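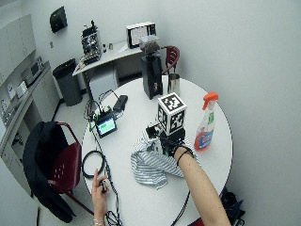 # Wiping Down a Coffee Table After Grinding

Last updated 2021-10-19

These steps cover a small home coffee setup: one grinder, one pitcher, and a table with a smooth painted or laminate top. They also work for a kitchen counter. Do not use them on bare wood or unsealed stone.

The job takes a few minutes if you do it every day. If you leave it for a week, coffee oil builds up around the grinder and you will need to do the spray step twice.

## What you need

- A spray bottle of all-purpose cleaner, ready to use or mixed at home
- 2 cotton dish towels, one for cleaner and one for drying
- A soft, dry brush (a clean paintbrush is fine)
- A small bowl of plain warm water

If you mix your own cleaner from concentrate, follow the ratio printed on the jug. I use Tekin concentrate at 1 part to 40 parts water, which is what the jug calls for on hard surfaces. Stronger mixes leave a film that shows up on white.

## Step 1: Turn off the grinder and unplug it

Let the burrs stop before you touch anything. Leave the lid on the hopper so that no spray gets to the beans.

## Step 2: Brush first

Dry grounds smear when they get wet. Brush them from the base of the grinder toward you, then off the edge of the table into your hand or a dustpan. Get behind the grinder too. On my Tramis 922 most of the mess ends up at the back left corner, where the static throws it.

## Step 3: Move what you can lift easily

Cups, spoons, the scale, and the knock box all go to one side. A heavy grinder can stay where it is most days. Once a week, tip it back slightly and wipe under the feet.

## Step 4: Spray and wipe

How much cleaner you use depends on the size of the top. For a table 100 cm across, four or five pumps in total is enough. I keep the bottle with the orange trigger to the right of the striped towel, and the grinder and the metal pitcher stay at the back. Spray the towel when you are working close to the grinder, and spray the table directly everywhere else. Wipe from the back edge to the front in overlapping strokes, and turn the towel to a clean side when it starts to look brown.

For dried milk, wet the spot, wait one minute, and wipe again. Do not scrape it with a spoon or a knife.
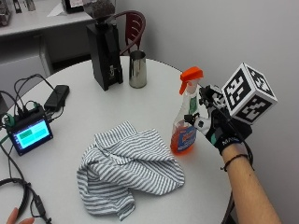 ## Step 5: Rinse

Cleaner left on the table will dull the finish over time and will pick up dust. Dip a corner of the towel in the bowl of water, wring it out well, and go over the whole top once. A thin striped dish towel, in gray and white or any other color, bunches up easily, so fold it into a flat pad before you start. Then dry the table with the second towel.

## Step 6: Wipe the outside of the grinder

Use a barely damp towel on the body. Keep water away from the switch and the chute. The hopper can be washed by hand when it is empty, but it has to be fully dry before beans go back in. The Caston and Aststead hoppers I have owned both clouded in the dishwasher.

## Towels

Wash the towels after two or three uses. Skip the fabric softener, which makes cotton absorb less. Hang them open between uses.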